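Thread on house rules for two-arm cells, bc I keep getting asked for ours and the doc is a mess. Typing this between runs, sorry for typos

1/ Who I am: I look after the bench rules at Milledari. Two arms, one table, small metal parts. Serena Negri wrote the first version, I've been hacking at it since October

2/ Rule one. One arm moves in, the other stays on its own side. No reaching over. If both need the middle, the second one waits till the first is clear 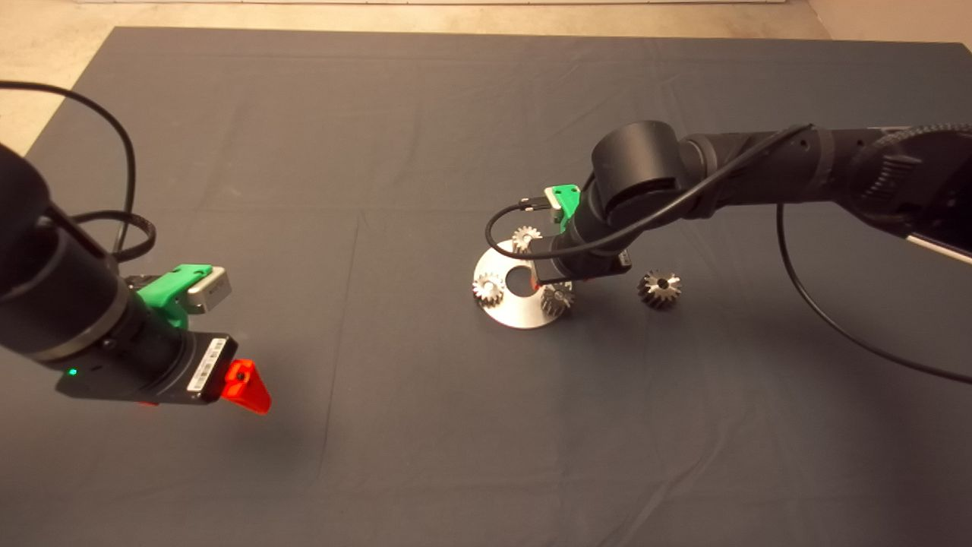

3 min read · unrolled thread

3/ Gear job from this bench. Right arm is in over the plate, left stays on its side. Loose gear sits on the cloth off to the right, to the right of the disk. Keep it like that

4/ Rule two, cables. Every loop gets checked by hand with the power off. Move the wrist to its limits, watch the slack. If it can touch a part, re-route it. Tape is not a route!!

5/ Speed. 200 mm/s max while anyone is within reach of the table. Not my number, Nathalie Hendriks set it after the risk review and I have stopped arguing

6/ Cloth stays plain and dark. No logos, no stripes, no coffee. Amedeo Pellegrini wants a rubber mat. Fine, but then you redo the reference shots for every part, all of them, and he hasn't volunteered

7/ Rule three: grip on the teeth only if the job sheet says so. Otherwise go for a plain face or a hub. Teeth mark easy and so do pads

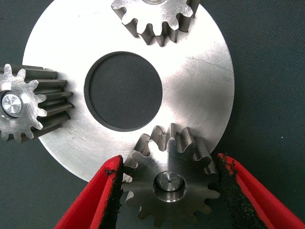 Pads on the teeth, bore left clear.

8/ Pads. Look at them every 30 picks. Rough is ok, crumbling is not. Dark flecks on the finger edges = wipe down, look again, swap if in doubt. Log the swap. Pls log the swap

9/ Someone at Sesach asked if scratches on the plate count as a fault. Depends when they got there. So we take a photo of each plate before the first run, otherwise you're guessing and everyone blames the gripper

10/ Stop button. Test at the start of every shift, with the arms moving slow. Testing it parked tells you very litle

11/ Who can change a rule: anybody can ask, two people sign. Right now thats me and Assunta Cocco. Changes go on the sheet at the bench same day, old sheet goes in the bin. We once had 3 versions on one clipboard, never again

12/ Whole thing is 22 lines, fits on one page. If yours runs longer ppl skim it

13/ Not a replacement for your own risk assessment or whatever standard you have to work to. These are bench habits on top of that

14/ Raffaele Grasso is asking about the handover rule (part goes from one arm to the other). Still in draft, we can't agree on who lets go first. Will add here when its signed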